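Budgeting a second arm station – what did you forget to put on the list?

benchrat_60
Putting in the equipment request this week, need a sanity check. We do table setting and clearing stuff, plates and cutlery mostly. Arms themselves are covered. It's everything else I'm bad at. Last time the quote from Salurgate looked fine and then we spent the whole fall buying clamps and cable. Current counter setup for reference, want the second one to match as close as possible.
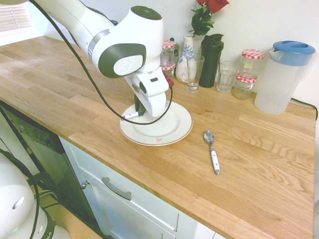 2 min read

So far I have: counter section, base cabinet with drawer, mounts, two fixed cameras, wrist camera, spare fingers, e-stop. Props I put down as 300 and my boss laughed. What am I missing

Nuanchan Boonyarit
Cable management. Put a real line in for it. You've got a cable hanging right across the plate there, we had the same loop and it dragged a glass off the counter in September. Sleeve, clips, couple of strain reliefs. Cheap if it's on the order, a pain if you're begging for it later.

And props at 300 is fine?? We spent 400 the first year and most was replacing the same plates.

trarora_refugee
Disagree on props. Buy thrift store. 18 bucks got us a whole box of forks and mugs. The money should go to fingers and a second set of finger mounts, you will chew thru those. We went with the Trarora kit and the lead time on spares was awful, order up front.

benchrat_60
Thrift is ok for one station but I need both to have the SAME stuff. Thats the whole point of matching. Other angle, this is the sort of job it has to do, small thing in the fingertips, plate next to it, clutter along the wall:

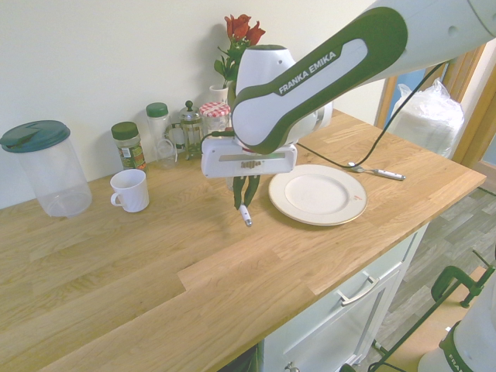 Word count: 402

Stand and clamp are in the corner, that's the bit I always under-order. How many spares do people keep?

moodley_mike
Clamps: double whatever you think. Also you want the stand bolted, budget for a plate under it. We bought light stands from Moodley (no relation lol) and re-calibrated every monday until we gave up and got heavier ones.

Nuanchan Boonyarit
Agree w/ Mike on the stands. Don't agree on bolting into a nice wood top, you'll want to move it. Get T-slot along the back edge instead – more up front, saves the counter.

moodley_mike
T-slot on a kitchen counter kills the look though, if it's meant to look like a kitchen. Depends what the data is for.

stivent_user
Nobody's mentioned lighting. Shiny stuff is murder on the wrist cam. We lost two weeks to glare on steel before someone bought diffusers from Stivent. Would put that above spare fingers tbh. What does yours look like close up?

benchrat_60
Off the wrist camera, existing station:
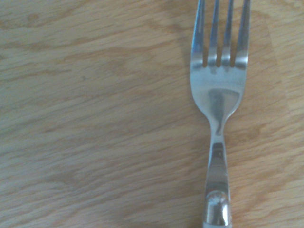

Fork on bare wood, wrist cam, no extra lights

stivent_user
Ok that's better than ours was. Even light, table's fine. Still bright streaks down the tines and handle tho. I'd put diffusers as optional then, second phase.

trarora_refugee
told you. fingers.

benchrat_60
Fine, fingers up, diffusers to phase two, cable line added, clamps doubled. T-slot I'll ask for and expect to lose. Props going to 400 and I'm not explaining it agian. Request is due 2026-01-22 so last calls please

Nuanchan Boonyarit
Shipping. You didn't put shipping.

14 replies · 60 shares

3 comments

kettle_dept: saving this, we're doing the same request next quarter
ossie_r: T-slot people are correct
lowbench: what did shipping come to in the end?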